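Lids, cups and one teal cloth: a gallery

Utstead sells its bench kit on the promise that small parts stay where you put them. I have my doubts. The catalogue gives the cloth, the holders and the lids 178 words of praise and says almost nothing on how any of it sits together. I paid for the lot in December. Click through for larger copies.

Holder with a handle
White on black is easy to find on a crowded bench, I'll grant them that. The seller at Haddad called this sort of fit "secure". I'd call it resting on top until somebody proves otherwise. The handle is an open loop, and I would have liked a bigger one. 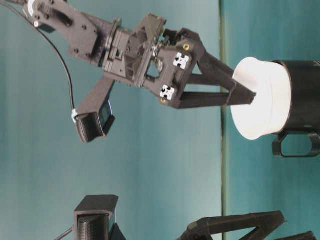 The cloth
Drosach and Vostico both sell a plain grey mat for less, and grey doesn't make the place look like a dentist's waiting room. The colour was the only one in stock.

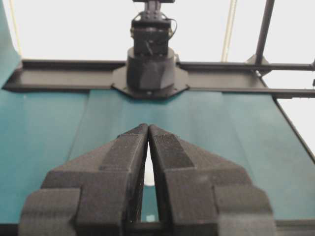 My complaint with cloth over a hard mat has always been storage. Fold it and it remembers. The soft folds and faint creases running toward the front are what I mean, and a small round part will find a crease sooner or later. The catalogue says to roll it — fine, if you own a cupboard that long. I'd iron it on low from the back and see, though I'm not holding my breath.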